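Homes & Money | Feature

The kitchen reno that pays for itself, supposedly

Every spring somebody tells Firkstead homeowners that a new kitchen will come back to them at sale time. Stemetora, which sells kitchens, puts the return on a $3000 refresh at 169 per cent. I asked how it got there. The answer was a survey of 241 of its own customers, 13 of whom had sold.

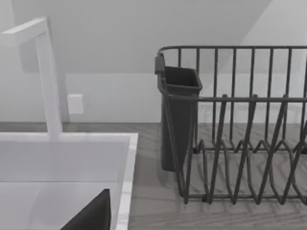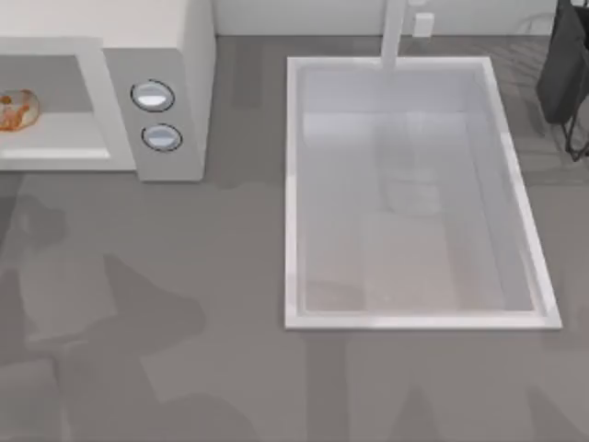 White tap and sink, top; white microwave on a grey counter, bottom.

Zdislava Lukáč has valued houses here for years and doesn't buy it. Prices went up on her street, she says, including for the place with the brown lino. Poul Ketilsson did his kitchen before selling and got the same offer he'd had in October. He liked the new colour, at least. Stemetora says a bigger survey is coming. It wouldn't say who'll be asked.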